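Home Clocks Care & Repair Workshop Tips Contact

Keeping a Battery Wall or Mantel Clock Running Right

Wednesday, by the Skarside workshop desk

6 min read

Most of the clocks that come back to our bench with a note saying "stopped working" have nothing broken in them. The battery is weak, a hand is rubbing, or the clock is hanging crooked. You can check all of these at home with a small screwdriver, a soft cloth and a fresh battery.

Start with the battery. Use a plain alkaline cell. Rechargeable cells put out a slightly lower voltage, and some quartz movements run slow or stall on them. Heavy-duty carbon cells are cheap but more likely to leak, and a leak will ruin the contacts. Change the battery once a year whether the clock has stopped or not. We do all of ours in February, when the shop is slow. Write the month on a bit of masking tape and stick it inside the back of the case.

If you find white or green crust on the contacts, take the battery out and throw it away properly. Dampen a cotton swab with white vinegar, rub the crust off, then wipe with a second swab dipped in rubbing alcohol. Let it dry before you put a new battery in. Contacts that have gone soft or broken off are not worth saving. A new movement costs less than a pizza.

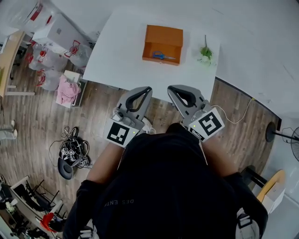 Next, look at the hands from the side, with your eye level with the dial. There should be a clear gap between the hour hand and the dial, between the hour hand and the minute hand, and between the second hand and whatever is under it. Cast hour markers stand up from the dial and will catch a drooping hour hand at the same place every time. If your clock always stops at the same hour, this is almost certainly why. Hold the hand near the center with one finger and bend the outer part up a little. Go easy. Aluminum hands bend well two or three times and then crack.

Set the time with the knob on the back of the movement. If you have to push the hands themselves, push only the minute hand. Moving the hour hand by itself throws it out of step, and you will have the hour hand halfway between numbers when the minute hand says twelve. To fix that, set the minute hand to twelve and slide the hour hand straight onto an hour.

Pendulums on quartz clocks are mostly for show. The pendulum has its own magnet drive and does not keep the time, so moving the bob up or down changes nothing. If the clock runs but the pendulum won't swing, check these:

The case is level from side to side.
The hanger is hooked all the way onto its post.
The rod isn't touching the back of the case.
The rod is the weight and length the movement was made for. A longer one from another clock usually won't keep going.

Give it a gentle push once the battery is in. Many of them will not start by themselves.

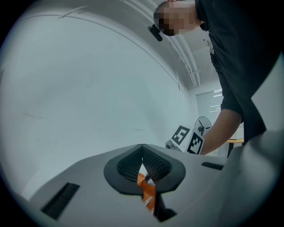
Head tilted, leaning in from the side.

Cleaning depends on the finish. An aged or antiqued metal case should only be dusted, with a dry soft brush for the corners. Metal polish takes the dark color off the high spots and you can't put it back. Painted resin is the same — dry brush, nothing wet. Wood can take a barely damp cloth followed by a dry one. For glass, spray the cloth and never the clock, or the cleaner will run down behind the bezel and stain a paper dial.

Replacing a movement is easy if you measure first. The number that matters is the length of the threaded shaft, which has to go through the dial with enough left over for the washer and nut. Measure the thickness of the dial at the hole and buy the next shaft size up. Our Noson replacement movements come in 3 shaft lengths, with the nut and washers in the bag. Old hands often won't fit a new movement, so order hands at the same time. Tighten the nut snug with your fingers and give it another quarter turn with a wrench. More than that can split a cast dial.

Hanging is the last thing. A heavy clock needs a screw into a stud or a proper wall anchor, and the screw head should stick out far enough to fill the slot on the back. Keep clocks off the wall above a radiator or a stove. Heat dries out the oil, and kitchen grease gets into everything.

If the clock still loses time after a new battery and clear hands, the movement is worn out. Bring the old one along when you come in, or measure the shaft before you order.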